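Sorting and Packing Small Boxes at the Table: Frequently Asked Questions

Yazdani Packing Room, Drindthorpe
3 min read

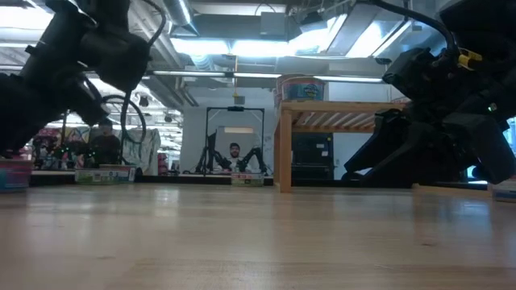

The long table in the Drindthorpe room, with a few small boxes on it.

What kind of table do I need?
A light, smooth top is the best choice for small boxes. They slide easily and you can see every piece of tape or paper that is left behind. Our table is of pale wood. A dark top also works, but you will look longer for small things.

Is the shine of the table a problem?
A little. The lamps on the ceiling make a soft glare near the middle, and printing on glossy boxes is harder to read there. Please turn the box or move it to the side before you check the label.

How many boxes may stay on the table at the same time?
We allow nine. More than this and people begin to stack them, and the lower ones get soft corners.

Where do I put boxes that are not sorted yet?
Keep them at the edges and leave the center free for the box you are working with. When it is closed, it goes to the far end.

Which side should be up?
The side with the biggest printing. If two sides are the same, choose the one without the barcode.

How do I clean the table?
Use a damp cloth and wipe along the grain, then dry it with a second cloth. Do not use the Skidard spray on wood. It leaves a sticky film, as we learned in September.

Can I order the small cartons from you?
Yes. Brusis cartons come in packs of 66, flat. We do not open a pack to sell single pieces.

What if a box arrives damaged?
Write to us within two days and keep the box, also the torn parts.

2 comments · 9 shares
Contact | © 2019 Yazdani | Back to top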